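PRESS RELEASE
2/9/18

Zavavora launches the Pondthorpe bib short, and I've got a lot to say about it

Hello from Clendville! I'm Sem De Bruijn, I run product at Zavavora, and I've been allowed to write this one myself because I've bored everyone in the office silly with it since February. We have a new pair of bib shorts. They're called the Pondthorpe, they go on sale today, and they're the first thing we've made together with Aaltonen, who knit the fabric for us at their own mill.

If you've ridden in our older bibs you'll know what I wanted to change. The straps were fine, the fabric was fine, and the pad was good for a morning and then a bit of a misery after lunch. I did a long ride in the old pair last winter, came home, stood up in the kitchen to eat my tea and wrote a rather cross email to myself. That email is more or less the design brief.

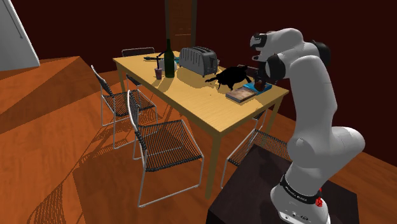 What's different about the pad

The pad is made in one piece, with the thick part moved back a little and the front trimmed right down. On the old one there was a seam that ran just where you'd least like a seam to be (riders wrote in, some of them in great detail, thank you). It's gone. The foam is firmer too, and I know firmer sounds wrong when you squeeze it in the shop. Please don't judge it with your thumb. Give it a proper ride, because soft foam squashes flat under you and after that you may as well be sitting on a tea towel.

We went through more versions than I'd like to admit. The early ones were too wide at the back and rubbed, then we overdid it the other way and made one so narrow that I wore it for a single ride and handed it straight back. The shape we've settled on comes in 2 widths, and you choose the width separately from the size of the shorts. I've wanted to do that for years!

The fabric, and the Aaltonen bit

Aaltonen normally make cloth for swimwear, so they know plenty about stretch and about things that get washed constantly. They'd never done a cycling fabric before. I rang them on the off chance, ended up talking for most of an afternoon, and a couple of weeks later a parcel of samples turned up that was better than anything we'd been buying. It's a close knit with a slightly dull finish, and it holds the leg firmly without that sausage feeling round the thigh. We've done away with the rubbery gripper tape at the hem as well. The hem is a wide folded band of the same cloth, and mine has stayed put on every ride I've worn it for.

Straps are flat, raw cut and quite a bit wider than before. The back is mesh, cut low enough that you don't boil on a climb. There's one small pocket at the base of the spine, big enough for a key and a folded note, and I fought hard for that pocket so do please use it.

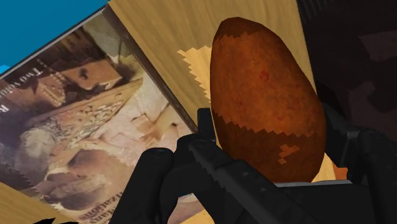

Colours next. We're doing black and a deep navy to start with, and a dark green will follow if enough of you ask for it. I'd quite like the green myself. The logo is small and sits on the left leg, in grey, and on the navy pair you have to hunt for it a bit. Our sales people weren't wild about that but I think it looks smart.

Testing on the road

Our test riders are club cyclists from in and around Clendville, all shapes and a fair spread of ages, and between them they rode the final version through a wet spring and a very hot summer. One of the hilly loops we use goes out past Pondthorpe and back over the top, and that's where the name came from. The road surface up there is shocking. If a pad can get you over it in comfort it'll manage most things.

I asked everyone to wash their shorts exactly as they'd wash them at home and to ignore the label if that's what they usually do. A few pairs came back a touch faded, and one had been through a tumble dryer again and again. The stitching had held on all of them. (Please still read the label.)

Sizes, numbers and where to find them

The first run is 1000 pairs, with 800 in black and the rest in navy. Sizes go from extra small up to triple extra large, in a men's and a women's cut, and the product code for both is 811 if you're ordering through a shop. You can buy from our website or from any shop that already stocks Zavavora.

If the width is wrong, send them back unwashed after one ride and we'll swap them for the other. You only pay the postage to us.

For samples, pictures or a chat about foam, get hold of me at the Zavavora office in Clendville. Mornings are best, I'm usually out on the bike after that.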